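Iltovthorpe tote swap leaves fruit sorting to shoppers
October 8, 2018

The town of Iltovthorpe would like its residents to stop using plastic produce bags, and it has spent part of the summer and 1,427 printed canvas totes trying to make that happen. The results so far are hard to read, and the people in charge of reading them are also the people who ordered the totes.

Under the plan, known as Sellow, households that sign up get one flowered bag and a short leaflet. They are asked to carry fruit and vegetables home unwrapped, empty the bag right away and sort what they bought into open baskets, fruit in one and vegetables in another. The leaflet says this cuts down on food going bad at the back of the refrigerator. It doesn't say by how much.

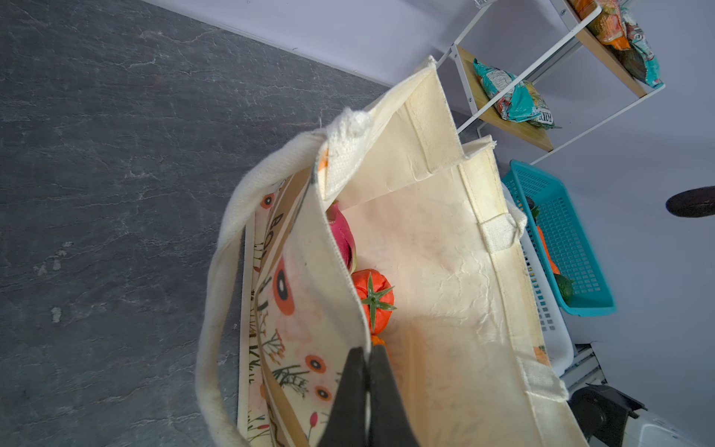 Sign-ups opened in June. According to a progress report handed out last week, 645 households have taken a bag. That leaves more than half of the order sitting in boxes behind the Paquette market hall, where they have been since delivery.

Jocelyn Vachon, who runs Sellow for the town, called the first months "very encouraging" and said people like the bags. She pointed to a survey in which most of those who answered said they were throwing out less food than before.

Asked how many had answered, Vachon said 234. Asked whether anyone had weighed what those homes threw out before or after, she said the survey "was never meant to be a scientific study."

That may be fair enough for a leaflet. It is a thinner basis for the report's main claim, which is that Sellow has "changed the way Iltovthorpe stores its food." The survey went only to people who had already signed up, and it asked them to judge their own habits from memory.
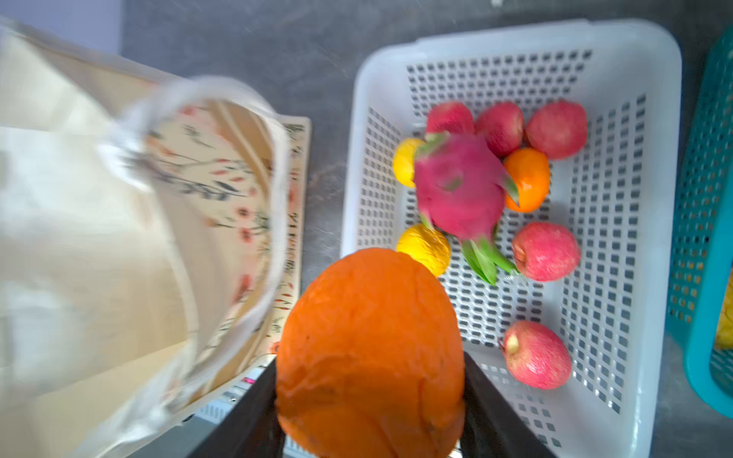

A dragon fruit, red apples and yellow citrus in a white plastic basket, with an orange just outside it.

The basket advice raises questions too. Baskets are not part of the package, so households have to buy them or make do with what they have. The report recommends a slotted kind that lets air through and names one supplier, Runberg, without giving prices. Vachon said the town gets nothing from the company and that "any basket with holes" would do.

Then there is the matter of what goes in them. The leaflet divides all produce into fruit and vegetables and leaves it there. It has no word on keeping apples away from things that ripen quickly, a tip that plenty of cooks learned at home and one that would seem to matter more than the color of the basket. Tomatoes are listed under both headings.

Ginette Fraser, who has sold produce at the market hall for 14 years, said she sees the flowered totes go by her stall and has nothing against them.

"It's a good strong bag," Fraser said. "But I see soft fruit go in first and potatoes on top, and then it's a bumpy ride home. I'd like to know who's counting the bruised peaches."

She said sales of loose produce at her stall were up a little this summer over last, though she put that down to the weather. She still gets through some plastic bags every morning, mostly for green beans and cherries, which customers don't want rolling around the bottom of a tote.

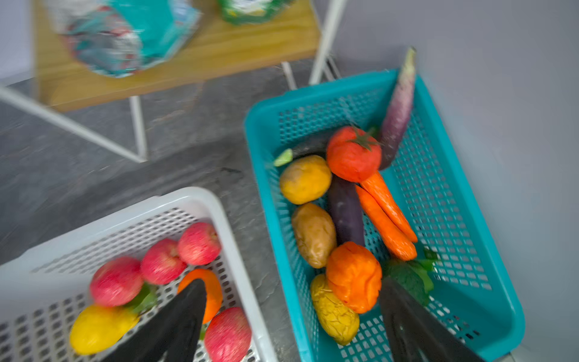
Fruit in the white basket, vegetables in the teal one.

Sellow's backers on the town council want to extend it through next year and add a second printed design. The request does not say what would happen to the bags that haven't been given out. Vachon said they would "find homes" once the new leaflet is ready, and that the second order would be smaller than the first.

She also said the next survey will include households that never signed up, so there will be something to compare against. It will not involve weighing anything. A draft of the questions is supposed to go to the council before the vote on the extension, and a copy will be left at the town office for anyone who wants to read it. Residents who want a tote in the meantime can pick one up at the market hall during opening hours, one to a household, with proof of address.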